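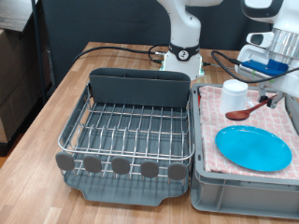
Speaker notes: pacing a beginner samba percussion class
Silvana Siqueira, Clurwood Music Center

Slide 1. Introduce self. Scope is the single drop-in class for visitors, not the term course at Sindham. Wagner Amaral covers the term course after the break.

Slide 2. Class format. 12 players maximum, one instructor, one assistant on surdo. Session runs 60 minutes. Instruments are set out before the door opens.

Slide 3. First ten minutes. Clap the pulse, then step it. No sticks yet. Most beginners rush when handed a stick — play audio clip 1 here.

Slide 4. Surdo pattern. Two drums, alternating beats. Keep at 80 bpm until the group holds 4 bars without the assistant. Then add tamborim.

Slide 5. Hearing protection. Earplugs are handed out at sign-in. The Vieira room has a hard ceiling and is loud with more than one surdo. Trustton room is better but has no step-free access.

Slide 6. Attendance. 632 visitors last season, 3,632 since the class opened. Skip the chart if running late.

Slide 7. Common faults: gripping too tight, watching the hands, stopping after a mistake. Demonstrate the second one.

Questions. Handouts are by the door.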